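Nulteck bin picking kit: my notes after 28 working hours

I promised to write something about the bin picking kit from Nulteck, and now I have used it enough to have an opinion. We are a small workshop in Urkby and we already had the arm. The kit is the gripper, the camera and the software, and for that we paid 3863 euros with delivery. The cheaper version costs 2994, but it comes without the support contract, and I am glad that we did not save there.

The installation guide says one afternoon. For me it was two full days, and most of this time went to the cables. The ones in the box are long enough, but the clips are weak and I replaced all of them. The calibration was easier than I feared. You show the system some positions, it thinks for a while, and then it tells you if it is satisfied.

What I like most is that one can teach a new part without drawing it first. What I like less is the menu, where the same word "home" means two different things on two different pages. I have written to them about this and got a polite answer after 8 days.

Metal bins are a harder test than plastic ones. A bright wall gives reflections, and the software is sometimes too careful and asks for a new picture. There is a setting called "wall margin" which I put to nearly the lowest value, and after that I could work with bars that lie close to the side. I do my tests with red and dark green bars, because the colours help me to follow what it chooses.

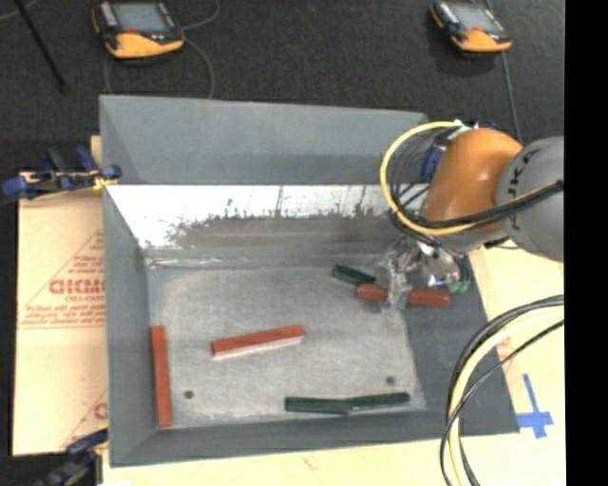
Mohammadi wrote under my previous post that the wall margin should never go so low with a stiff gripper, and that at Grillora they damaged two fingers in this way before they raised it again. I take this seriously. In August I will try a middle value and write down how many bars stay in the corners. The spare fingers are sold only in pairs, and I have not ordered any yet.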